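O culto da casa vazia

Há uma frase que ouço cada vez mais em jantares, dita com o tom de quem anuncia uma conversão: "deitei fora metade do que tinha". Segue-se um silêncio respeitoso e depois alguém pergunta pelo método, porque há sempre um método. No caso do meu amigo Benito Peñalver foi uma aplicação chamada Neltov, que lhe mandava um aviso às sete da tarde a perguntar que objeto ia sair de casa nesse dia. Durou 90 dias. Saíram livros, uma máquina de fazer massa, dois casacos e a caixa de ferramentas do pai. Em julho comprou outra caixa de ferramentas.

Não tenho nada contra a arrumação. Tenho reservas quanto à ideia de que a arrumação seja uma forma de virtude, e reservas maiores quanto a quem a vende. O destralhe, palavra feia que entrou na língua sem pedir licença, apresenta-se como uma recusa do consumo, mas convém olhar para a fatura. Primeiro paga-se o curso. Depois pagam-se as caixas, que têm de ser todas iguais, e os frascos para onde se transfere o arroz que já vinha num pacote perfeitamente capaz de conter arroz. A Skilska, cujo catálogo me chega à caixa do correio apesar do autocolante a pedir o contrário, vende um conjunto de 12 recipientes para organizar outros recipientes. Li a página duas vezes para ter a certeza.

O argumento mais repetido é o da paz mental. Uma casa desimpedida, dizem, desimpede a cabeça. Pode ser que sim. Conheço pessoas serenas em casas caóticas e pessoas à beira do colapso em salas onde não se vê um cabo elétrico. Suspeito que a relação de causa e efeito funcione muitas vezes ao contrário: quem anda bem consegue arrumar, quem anda mal não consegue, e dizer a quem anda mal que o problema está nas gavetas parece-me uma crueldade pequena, vendida com papel de seda.

Há também a questão do dinheiro, de que se fala pouco. Ter poucas coisas é confortável para quem pode comprar outra vez aquilo de que se livrou. O conselho de deitar fora tudo o que não se usa há um ano supõe um orçamento em que a panela grande, precisa só no Natal, se substitui sem pensar. A minha avó guardava cordéis, frascos de compota e botões desirmanados, e não padecia de apego emocional à matéria. Tinha quatro filhos e um ordenado. Quando alguém rasgava umas calças, abria-se a lata dos botões e resolvia-se o assunto antes do jantar.

Depois vêm as imagens. Todo o movimento vive delas, e todas se parecem: madeira clara, metal preto, um tapete cinzento, meia dúzia de coisas pousadas com muito espaço à volta. 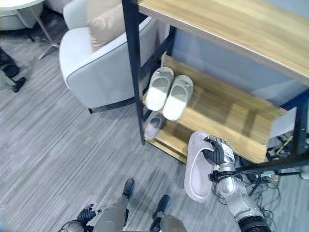
Um par de chinelos brancos numa prateleira inclinada: o gosto doméstico do momento.

Não digo que seja feio. Gosto de madeira clara e já tive um tapete cinzento. O que me intriga é termos aceitado tão depressa que uma casa bem vivida deva parecer-se com uma casa por estrear. Os manuais prometem que, depois de retirado o supérfluo, aparecerá a nossa personalidade. Seria de esperar que aparecessem personalidades diferentes. Entra-se em três casas destralhadas seguidas e sai-se de lá sem saber de quem era qual, que é uma coisa que nunca me aconteceu em casa de gente desarrumada.

A consultora Warnby, que dá formação nesta matéria a empresas e agora também a famílias, cobra 200 euros por uma manhã. Fui assistir a uma sessão de apresentação, gratuita, com a melhor disposição que consegui reunir. A formadora pediu-nos que pensássemos num objeto que nos pesasse. A senhora ao meu lado pensou no piano da mãe, que ninguém toca. A resposta veio pronta: fotografe-o e deixe-o ir. A senhora perguntou para onde. A formadora falou de gratidão.

Esse "para onde" merecia mais tempo do que teve. As coisas não se evaporam à porta do prédio. A loja solidária da minha rua, a Montes, pôs um cartaz na montra a pedir que não deixem mais sacos durante a noite, e basta passar lá de manhã para ver o efeito do cartaz. O que sai das casas de uns vai ocupar o passeio, o armazém e as horas de trabalho de outros. Quem doa sente-se leve, e compreende-se: passou o peso a alguém.

Dir-me-ão que exagero, que há acumulações doentias e que muita gente ganhou de facto uma sala onde antes tinha um depósito. Concedo sem dificuldade. Também eu passei uma tarde a separar papéis e fiquei satisfeito com o resultado. Só não me ocorreu que essa tarde me tornasse melhor do que o vizinho, nem senti necessidade de lhe contar.

Quanto ao Benito, continua a defender a aplicação. Diz que a caixa de ferramentas nova é mais pequena e fecha melhor. Perguntei-lhe pela chave inglesa do pai, aquela de cabo gasto que me emprestou uma vez para desmontar um lavatório, e ele mudou de assunto.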